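Have you ever moved a picture around on a tablet with your finger? I do it all day, because I design apps! One part of my job is making a pretend app before the real one gets built. We call it a prototype.
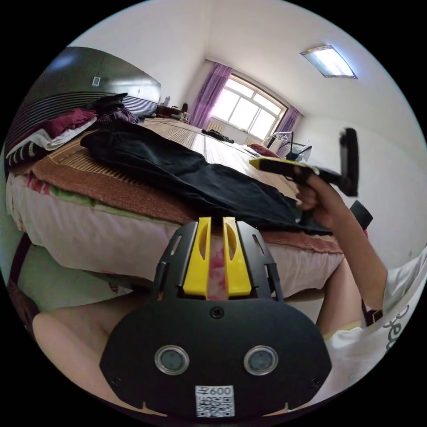
My first prototypes were just paper. I drew each screen on its own card, and when my friend Rostyslav tapped a drawn button, I swapped in the next card (I was the computer, and a pretty slow one).

## Why bother pretending?

Fixing paper takes an eraser. Fixing a finished app can take weeks. I once made a game called Brurnow with 22 screens, and kids kept missing the "back" button. 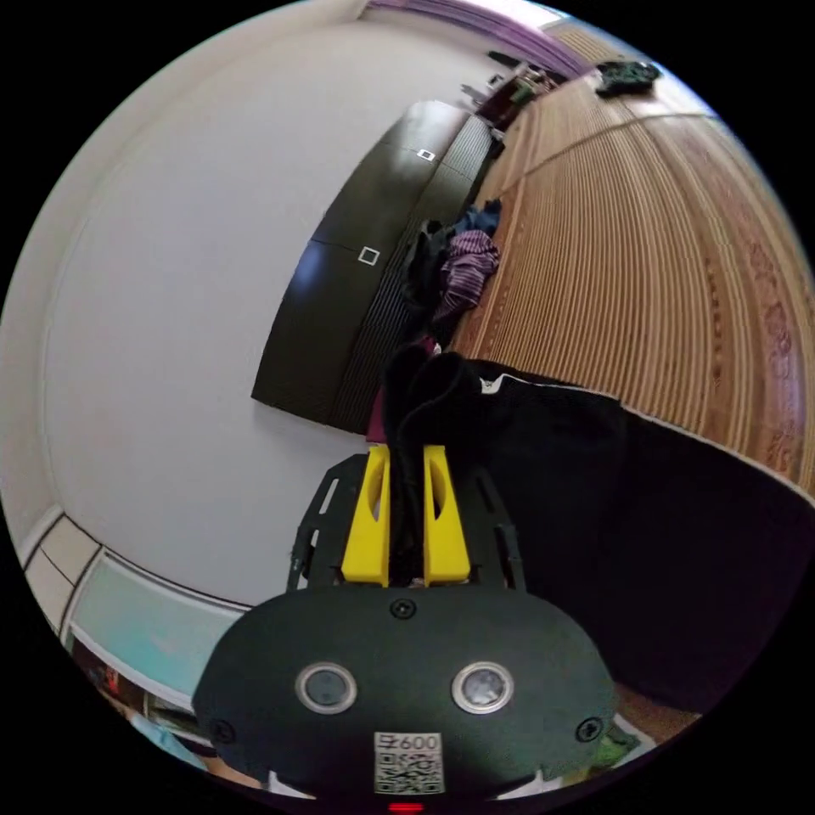 So I made it bigger and moved it to the top corner. Much better!

## Try it yourself

1. Pick an idea, like a pet diary or a snack finder.
2. Draw three screens on three cards.
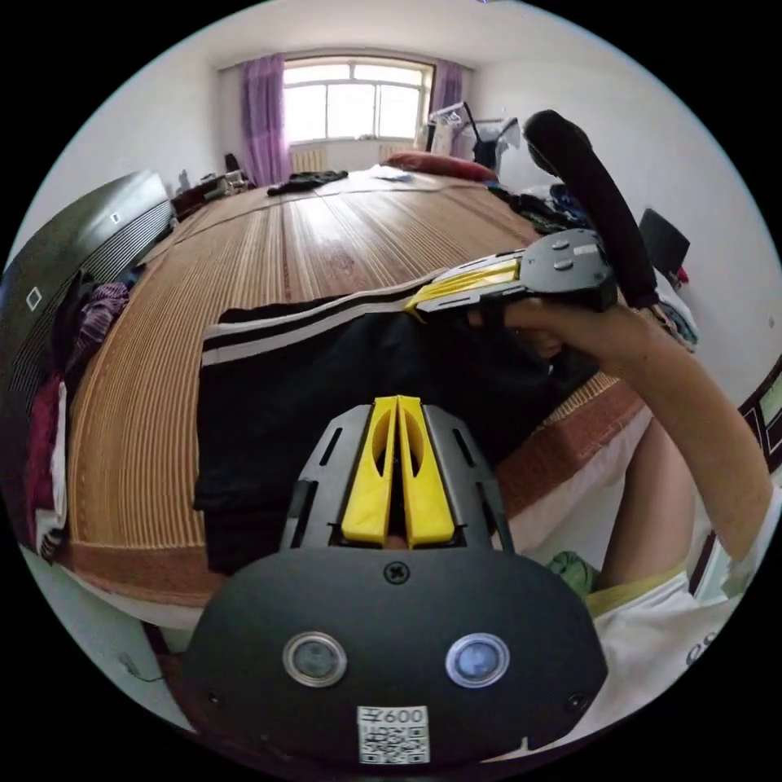
3. Ask someone to "tap" the buttons while you swap the cards. Don't help them! Just watch where they get stuck.

I keep my old cards in a shoebox, all 203 of them.

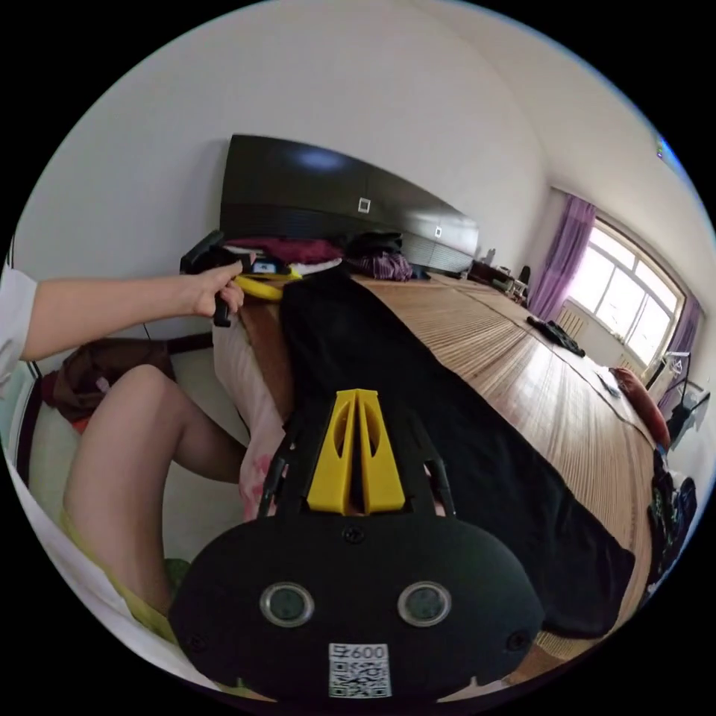 Some are pretty silly. My favorite is a weather app where every button says "rain."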